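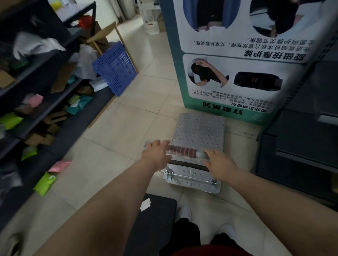 Ticket 2936
Queue: Shop floor, returns and assembly
Product: Plevik folding platform with padded bar
Opened by: Tala Tarawneh
Assigned to: Anas Yammine
Status: Closed, parts fitted

Fault as reported
Platform rocks when placed on the tiled floor. Padded bar turns slightly under hand pressure. Customer wants to collect on Sunday.

09:40 Tala Tarawneh
Same result in two positions on the shop floor. Plastic wrapping left on the grip in case the unit goes back to Sfeir.

10:15 Anas Yammine
Checked the floor first with a level across four tiles. Floor is flat. Fault is in the unit.
Perforated plate laid face down on the bench. No bend found.
Bolts on the thin silver rod: left bracket tight, right bracket takes half a turn. Tightened. Rocking reduced but still present.

10:50 Anas Yammine
Removed the rubber foot at the rear right corner. It was seated at an angle on a burr. Burr filed off, foot refitted. Unit now stands level.
Bar still turns. Suspect the end washer.

11:30 Ayman Harb
Parts list gives washer 3872 for this bar. The one fitted is the thinner 3000. Sfeir confirm by phone that either may be found in older stock. Two of 3872 in the spares drawer, please use those.

12:05 Anas Yammine
Both washers replaced. Leaned on each end of the bar in turn, then the middle. No rotation. Foam grip not marked.

12:20 Tala Tarawneh
Repeated on the shop floor, same tiles as this morning. No rocking. Customer informed.

Follow-up
Remaining Plevik units to be checked for washer size before sale. Yara Daher to order more 3872 with the next Sfeir delivery. Knee massager cartons to stay clear of the test area, as the aisle between the shelving is narrow.

Closed 12:35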